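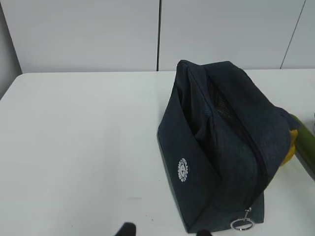 Narnetti Loop multi-cache, stage 2 missing?

lucyna_z
Spent Saturday on the Narnetti Loop multi. Stage 1 was quick, a tag behind the trail sign. Stage 2 should be at the footbridge and I looked for over an hour. Last find was in July. Has anyone done it since?

bchmiel
Did it last spring. The coordinates for stage 2 are soft. Mine put me 82 feet downstream of the real spot. Try the far bank.

lucyna_z
I did both banks. Also the culvert, which I don't recommend in sandals.
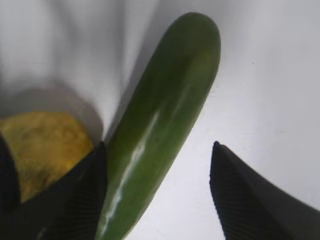

samirab
Then it's gone. The county replaced the railing on that bridge and the container was magnetic. I'd log a DNF and ask Gradberg to archive it. He has 276 hides and can't keep up with them.

bchmiel
One DNF is no reason to archive. He fixed the Teixeira Road one within a week when I messaged him.

samirab
He didn't fix mine. I waited two months – and that was a park and grab.

Vittoria D
You can skip stage 2 if you only want the final. It's about the old mill, and the number you need is the year on the plaque minus 200. I can send the rest by message.

samirab
That's not really finding it though.

Vittoria D
The signature goes in the final log. I don't see the problem.

lucyna_z
I'd like to do the stages in order if I can. I've written to Gradberg and will go back when he answers. I have some swag put aside for the final too. 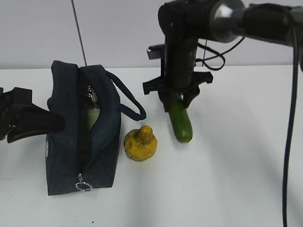
Navy bag, yellow squash, small cucumber

bchmiel
Check the size first. I remember the final as a small.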